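Werkstattbuch Stosau, September, nachmittags

Rucksack rosa, Annahme durch Vilja. Auf dem Zettel steht »Reißverschluss hakt, bitte auch sauber«. Das »auch« ist der eigentliche Auftrag.

Hauptfach zuerst. Stoff mit feiner Waffelstruktur, ein paar dunkle Sprenkel, sonst anständig. Die Vordertasche ist glatter und hat dafür alles abbekommen, was der Sommer zu bieten hatte: grauschwarze Streifen quer über die Mitte und nochmal an der Unterkante. Der gepolsterte Rand rollt sich nach außen und ist entsprechend speckig. Kaiwen meint, das sei Patina. Kaiwen darf ihn gern tragen. 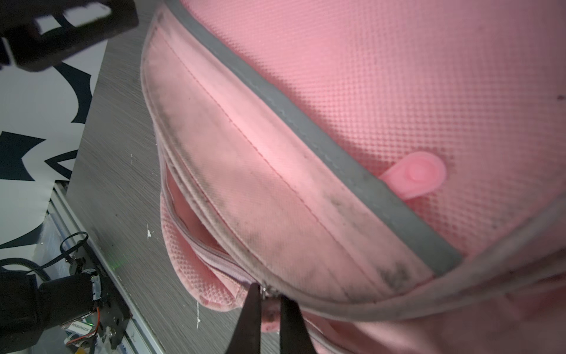 Reißverschluss

Schieber aus Metall, Zähne hell. Innen kommt kräftigeres Rosa zum Vorschein, so sah vermutlich mal der ganze Rucksack aus. Vor dem Ölen Kette ausbürsten, sonst rühren wir wieder Schleifpaste an (siehe Promadance-Tasche, Eintrag von Nerys, mit Ausrufezeichen). Falls der Schieber danach immer noch zickt: Spiel prüfen, notfalls tauschen. In der Bai-Schachtel liegen noch 6 Stück, die Größe muss jemand nachmessen, der seine Brille dabeihat.

Reinigung

Gallseife, lauwarm, weiche Bürste, 4 Minuten einwirken lassen. Am grauen Keder vorsichtig, Gummi oder nicht, darüber streiten Meifang und ich noch. Nicht in die Maschine - Polster.

Offen: Preis. Ich wäre für 28 Euro, Vilja hat am Telefon schon »günstig« gesagt.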